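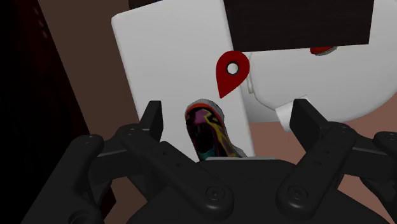 How do you teach a robot arm a job without writing code for it? A person does the job through the arm, by pushing it along by hand or steering it from a controller, and the software learns from the recordings.

Apr 26, 2019

Fullitari opened up its new teaching room in Núñez this morning and let a few of us have a go. Quick notes, more when the recordings are typed up.

The room first. Ground floor, behind the loading bay, used to be storage for returned stock. Two benches with arms bolted to them and a row of desks along the back wall with screens and hand controllers. Blinds down all day so the light stays the same. Warm in there by eleven.

The project is called Banuvero and it has been going since November. The idea is that warehouse staff, the ones who already know how to pack and sort, do the teaching themselves. No programmers on the floor. You sit down, you get a job read out to you, you do it with the arm, you press save. Then you do it again. And again.

Target for the first stage is 400 saved demonstrations. They have 300. Nicanor Arancibia, who runs the teaching side, reckons the rest will be in within a fortnight if the controllers hold up. Two have gone back for repair already – sticky triggers, both of them.

There are two ways of doing it and they argue about which is better. First is by hand. You take hold of the arm above the wrist, it goes slack enough to move, and you walk it through the job. Feels like steering a heavy shopping trolley. Good for slow jobs where the path matters. Bad for your shoulders, and your own arm gets in the way of the wrist camera half the time, so a lot of those recordings get binned.

Second is remote. You sit at a desk, hold the controller, watch the screen. Squeeze the trigger and the fingers close. This is done with the real arms or with Fendex, the simulator they have been building in house, where the arm and everything it touches exist only on the computer. Most newcomers start in Fendex. Nothing to drop, nothing to reset by hand, and you can go back to the start of a job with one key.

The job of the moment in Fendex is shoes. One of them is a loud thing, purple and magenta and yellow and teal, and it goes between the two black fingers of the gripper. The wrist view is what the operators work from for the last part of the grasp. You learn to look at the fingertips and forget the rest.

I had 3 tries at it. First one I closed the fingers on nothing. Second one I had the shoe and twisted it right round trying to lift. Third one saved, though Arancibia marked it as slow. The trick, I was told by the woman on the next desk, is to stop before you squeeze. Let go of the stick completely, look, then squeeze. If you are still drifting when the fingers close then the recording teaches the drift as well.

That was the bit I hadn't thought about. It copies everything. One operator had a habit of dipping the arm a little before every lift, a sort of nod, and a week later the trained arm was doing it too. They had to pull his whole batch out and he did them again. He was fairly good about it.

"People want to do it perfect and they want to do it fast," Arancibia said. "I want it the same pace as you would do it with your hand if you were a bit tired. And I want some where you miss and then you fix it. If I only get the good ones the robot has no idea what to do when it's in the wrong place."

So now a share of every shift is recoveries. You start with the gripper badly placed on purpose and bring it back. Those are tagged seperately. Operators don't love them, they say it feels like practising mistakes, but the team says the arms on the benches got noticeably calmer once recoveries went in.

A shift at the controller is 20 minutes, then a break, then you swap desks. That was changed after the first month, when sessions ran as long as people liked and the late recordings were all over the place. Overshooting, fingers banging together, that sort of thing. There's a kitchen timer on each desk. Not very high tech but it works.

Labelling is still a sore point. Every demonstration needs a line of text saying what the job was, and people write it differently. "Pick up shoe", "grab trainer", "lift the shoe thing". Arancibia wants to keep the mix, so that the system copes with the way people talk. The software side wants a fixed list. No decision yet and from the tone of it this has been going round for a while.

What about the staff? I asked. Operators are paid their normal rate plus a small extra for teaching shifts, and it's optional. Most of the packing team have signed up. A few tried it and went back to the floor, one because the screens gave her headaches. There was some grumbling about training up your own replacement and Fullitari's answer was that the arms are meant for the overnight returns sorting which they can't fill anyway. I'd like to hear that from someone on nights. Will ask.

We did see a trained arm run, on the left hand bench. Soft parcels out of a tray and on to a belt. It got through the first few cleanly, then pinched one by the corner and stopped. An operator took over from the desk, shifted the grip, handed back control. The takeover was saved as a new demonstration, automaticaly, and goes in with the rest. Took less time than it takes to write down.

Shoes on the real bench come next, once the Fendex set is finished. Whether what is learned in the simulator carries over is the big open question, and the team was careful not to promise. Laces in particular. They don't behave the same on screen and everyone in the room had an opinion on laces.

The teaching room is open to staff from other sites from Monday. Sign up goes through the shift desk. Bring a jumper for the afternoons, they've had the air con fixed and it now only has one setting.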